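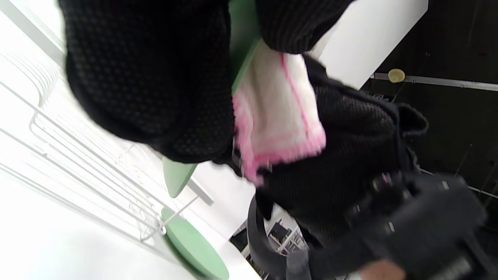 Drying is the part of washing-up that most often gets left to chance, and in a shared kitchen it is usually where a clean plate gets dirty again. The plate has come out of hot rinse water and has nothing on it. After that it meets a rack, a cloth, a pair of hands, a worktop and a cupboard shelf, and any of them can put something back. A cloth with a coloured border, such as the white one with the fluffy pink edge near the wire rack, is easy to tell apart from the others in the drawer. We use that in this unit. Pink edge means plates and bowls only.

Clivano Household Skills Course
Session 3: Racks, cloths and putting away
Notes by Josefina Montecinos

What you should already have read: the sheet from Session 2 on water temperature and the order of washing (glasses first, then cutlery, plates, pans).

Air drying

Air drying is the normal method. Leave crockery in the rack until it is dry and use a cloth only when the rack is needed again or when something has to go straight to the table. Air drying fails when plates touch. Two flat faces pressed together hold a film of water between them, and that film will still be there in the morning. Put plates in upright, one to a slot, all facing the same way. Bowls go at the end, tilted so the water runs out of the foot ring as well as the inside.

The rack itself needs washing. Take it off the tray once a week, scrub the points where the wires cross, and rinse it. In hard water areas these points turn chalky. A weak vinegar solution clears that, but rinse well afterwards and don't leave a coated wire rack to soak in it overnight.
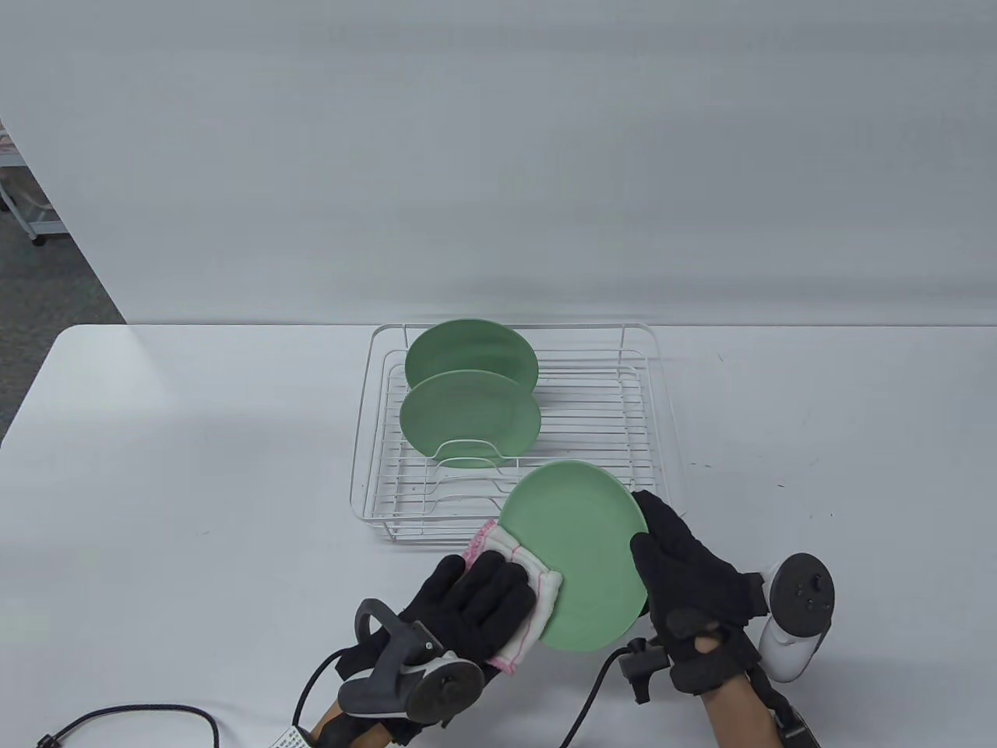
Drying with a cloth

Start with a dry cloth. If it feels damp in the hand before the first plate, change it. Fold it into a pad about the size of your palm, so that there is always a clean face to turn to.

Hold the plate by the rim with one hand and wipe with the other. Do the front first, working from the middle out to the edge, then the rim all the way round, then turn it and do the back. The foot ring on the back holds more water than the rest of the plate put together and is the place people miss. Run one finger round it through the cloth.

Work from the front of the rack to the back, so you don't reach over dry plates with a wet one. Put dried plates down on a clean surface away from the sink. The draining side doesn't count as clean.

Gloves: if you wear them for drying, they must be dry and kept for that job. Washing-up gloves come off first. 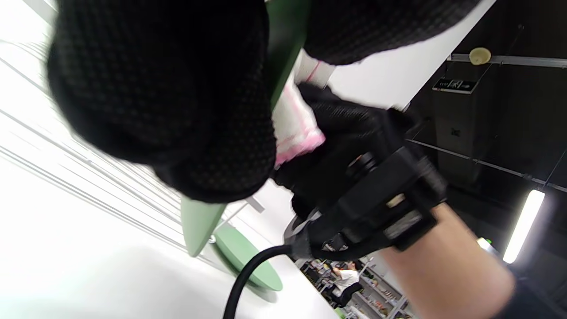
Choosing the cloth

Three types are kept in the teaching kitchen.

Flat cotton or linen. Good for glasses, no fluff. Slow to pick up water on plates until it has been washed a few times.

Terry cotton. The ones we have are 400 grams per square metre. Takes up a good deal of water, sheds a little when new. Wash twice before use.

Microfibre. Fast and light. Wash separately, no fabric softener. Softener coats the fibres and the cloth then pushes water about.

The Fasero cloths in the lower drawer are for worktops. Please don't bring them to the rack, even clean ones. Last April we had both kinds folded in the same pile and had to wash the lot.

Cloths with a deep pile or a fringed edge leave fibres behind more readily than flat ones. Hold a dried plate up to the window and look across it from the side, and you will see them if they are there. Dark and mid-coloured plates show them sooner than white.

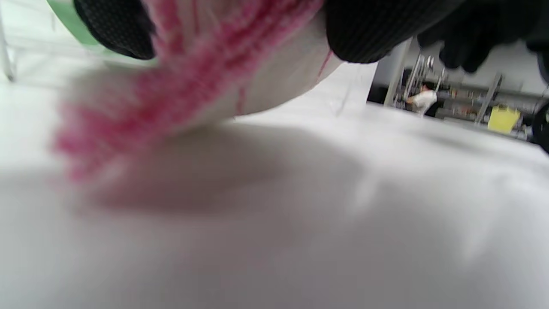
Photo: Damián Henríquez / Clivano

Looking after the cloths

Used cloths go in the lidded bin by the door. They are washed at 60 degrees and dried fully before folding. A cloth that is put away damp will smell by the next session and has to be washed again. Hang a cloth opened out, by one edge, if it is going to be used twice in the same day.

Stacking

Plates are stacked by size, largest at the bottom, on the Skutmont shelf. Keep each stack low enough to lift with both hands. Check the top plate and one from the middle for moisture on the foot ring. If either is damp, the whole stack goes back in the rack.

For next time

Dry one rack of plates at home by air and one by cloth. Write down how long each took, what kind of cloth you used, and whether the foot rings were dry when you finished. Hand your sheet to Hernán Apaza or leave it in the Session 3 tray.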